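The wall road to Selirholm: walk it or skip it? 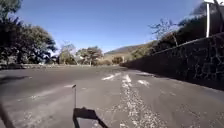

The stretch with the dark stone wall, heading up toward Selirholm.

medrano_feet
Finally did the wall road on Wednesday and I am completely sold on it! 7 miles door to door for me. I love that wall so much. The stones are almost black and no two are the same shape, and then the light mortar runs between them like a net. I kept stopping to look at it. Anyone else walk this one regularly?

gritty63
I ride it. Great road, awful surface. Loose grit and gravel right down the middle where the paint has worn off, so if you move over to pass somebody you're in it. I went to 3 bar tires last fall and have been happier.

medrano_feet
Oh the center line, yes! Farther up you still get proper dashes, but closer in it's mostly chips of white paint and pebbles. I kind of like it that way?

Usach_Ann
You wouldn't like it on a scooter. They should repaint it. It's a wide road and people drift all over when they can't see the line.

gritty63
Disagree. Sweep it first. New paint on top of gravel is money thrown away, and cars slow down when there's no line anyway.

Usach_Ann
They do not slow down on that road. I live 4 houses from the end of it.

tworidgeloop
Wall people, go look at the one behind the old Zeltska mill too. Same kind of dark rough stone, but dry laid, no mortar, with ferns growing out of it (gorgeous after rain). I walked both in one day in October and my knees complained for a week, worth every step.

medrano_feet
Adding that to the list right now!! Is there parking at the mill?

tworidgeloop
Room for maybe two cars by the gate. I take the bus to Medrano and walk back.

pollyhocks
Which side do you all walk on? I stay close to the wall for the bit of shade, but then I'm stuck if something wide comes through. My sister swears by the other side, next to the low curb with all the green behind it.

gritty63
Whichever side faces traffic. Please. From the saddle, a person in dark clothes against that wall is really hard to pick out.

pollyhocks
Fair point, I own a yellow hat and I will wear it.

Usach_Ann
Still say repaint it. But yes, pretty road, and I'm glad people come out for it. Go early, before 7 if you can, it's so quiet up there.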